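Minutes of the general meeting of the Karaca Street Allotment Garden Association

**Date:** Dec 10, 2022
**Place:** reading room of the Velton branch library
**Chair:** Ava Zamel
**Minutes:** Orhun Ağca
**Present:** 52 members with the right to vote, and several guests

## 1. Opening and agenda

The chair opened the meeting and asked if the notice was received by everyone in time. Two members from the lower rows said the letter came late to them. It was agreed that in the future the notice will also be hung on the shed door. The agenda was accepted with one change: the water question was moved before the fruit trees, as several members had to leave early.

## 2. Minutes of the July meeting

The minutes were read. One correction was asked. In the part about the compost bins it was written "the bins will be removed", but the decision was "the bins will be moved". The minutes were approved with this correction.

## 3. Accounts

The income from plot fees in the year was 1,024 dollars. The largest cost was the repair of the south fence, 400 dollars. The members asked why the fence cost more than the first offer. The chair explained that two posts were rotten under the ground and it was not possible to see this before the digging. The accounts were accepted with no votes against.

## 4. Water

The main tap is closed for the winter. The question was whether to open it in the spring on the same hours as before, or to leave it open all day. Members who work in the daytime spoke for the second way. Members near the tap said that the path becomes muddy when the hose is forgotten there.

Decision: the tap will be open all day, for a trial until July. Who uses the hose must roll it back on the hook. If the path is again in bad condition, the old hours will return without a new vote.

## 5. Fruit trees and the pear row

The pear row along the north side was discussed for a long time. The trees are old and they were not pruned correctly for some years. This season the fruit was small and much of it fell before it was ripe. It was proposed by the members of the upper rows to cut down the three weakest trees and plant new ones. Others asked to wait one more year and first do a strong pruning in the winter.

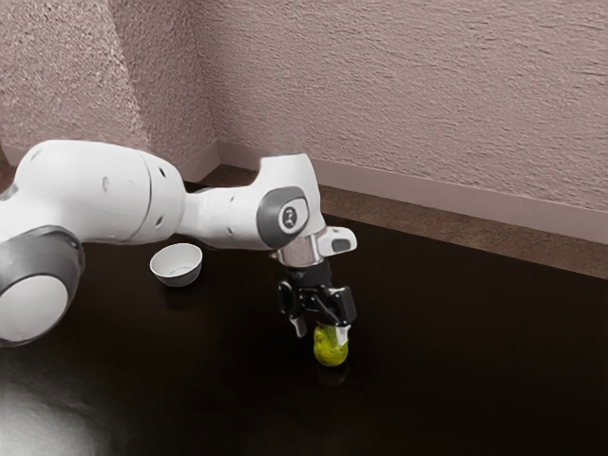 *Image: O. Ağca*

Orhun Ağca reported about his visit to the nursery. The nursery recommends to remove not more than a quarter of the branches in one winter, because too much cutting makes the tree grow many thin shoots and little fruit. He also has a price for young trees, but this price is only good until the end of winter.

A guest asked if the pears can be picked earlier and made ripe inside the house. It was answered that most pears are better if they are picked while still green and hard and kept in a cool place. The members agreed that this should be written on the notice board before the next harvest, together with the rule that each plot may take only one bucket until all have had their turn.

Decision: strong pruning in the winter, no tree is cut down this year. The question comes back after the next harvest. Votes for: 31. Votes against: 14. The others did not vote.

## 6. Harvest table

The harvest table in the autumn brought 206 dollars, which was given to the school kitchen. The chair thanked all who brought fruit, jam and bread.

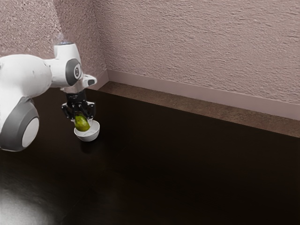 There were some complaints that the tasting plates were empty already before noon, and that visitors who came later could only buy and not try. For next year it was proposed to put out the tasting fruit in two parts, one in the morning and one after lunch. It was also asked that the names of the varieties are written on cards with big letters. Members who do not know the name of their variety can bring one fruit to the November meeting.

The proposal was accepted by a show of hands.

## 7. Other matters

- The key of the small shed is still missing. Who has it is kindly asked to return it. If it is not found, the lock will be changed.
- Dogs must be on a leash also in the winter.
- Plot 17 is free. The waiting list will be followed.
- The library asks us to put the chairs back against the wall after the meeting.

## 8. Next meeting

The next meeting will be in the same room. The exact day will be on the shed door when the library has confirmed it. Proposals for the agenda should be given in writing to the chair or to Orhun Ağca.

The meeting was closed by the chair at 8:40 p.m.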